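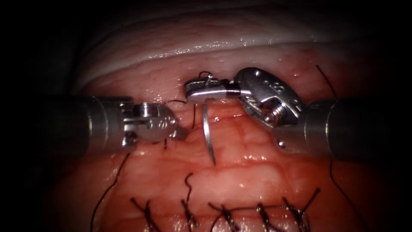 Visit to the Herau training lab
Posted Jul 13, 2023

Our group spent an afternoon at Herau, where the Zuviris project collects suturing examples for its learning system. The lab is on the second floor of the old Werkdale building. Sign in downstairs and leave your bag in the lockers, as the work room has little floor space.

What they collect

Zuviris wants a program that can place an interrupted stitch by itself: pick up the needle, drive it through, pull the thread, tie the knot. To learn that, it needs many recordings of people doing it. An operator sits at a console and moves two surgical instruments by hand controls. The motion of both arms is saved together with the video, on one clock.

By the day of our visit they had 556 recorded stitches. Of these, 153 had been checked and labeled. Labeling means marking where each step starts and stops, and it takes much longer than sewing does.

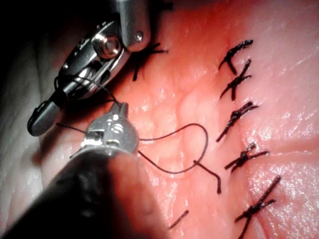 Thread is the hard part. A needle keeps its shape, so the software can learn where it is fairly quickly. Suture bends, loops back and lies across old knots, and two recordings of the same throw can look quite different. The staff told us they leave finished stitches in the tissue so the system gets used to a busy background.

Cameras

Each recording has more than one view. A fixed camera covers the work area, and small cameras ride close to the instrument tips. The close views show the jaws and thread in detail, but a shaft can block a good part of the picture. The fixed view is steadier and is the one the labelers open first.
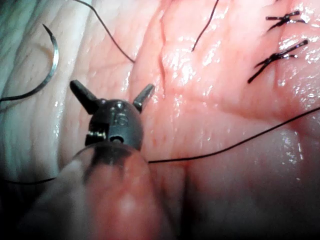

What gets kept

I had expected them to throw out the bad attempts. They keep most of them. A dropped needle and a second try at the grasp go into a separate set, which had 67 recordings in it. The idea is that the system should also see how a person recovers. Runs are dropped only when a video file is damaged or the clocks drift apart.

Operators change over every 5 stitches. Before that rule, the later recordings in a session were slower and had more repeated grasps.

The sorting software is called Karaki and was written in the lab. It is plain to look at but quick to search. The next batch, planned for November, will cover running stitches. 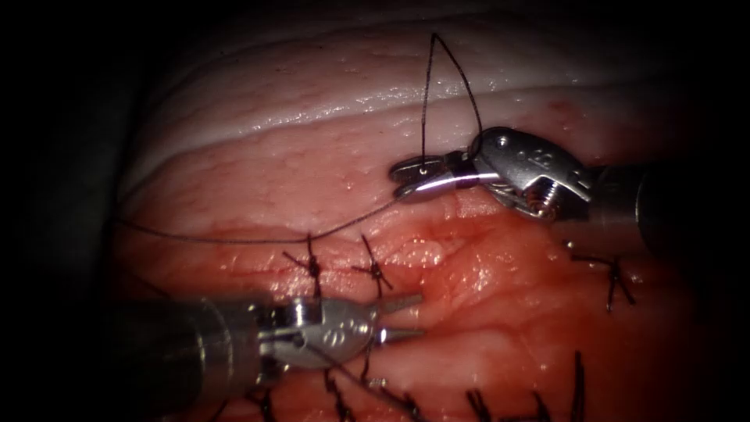
Comments

Marked as read by the Werkdale list. One reader asks whether all the operators are surgeons. I would worry about the system learning habits from people who picked this up on the job, especially in how hard they pull the knot down. Did they say if force is recorded, or only motion?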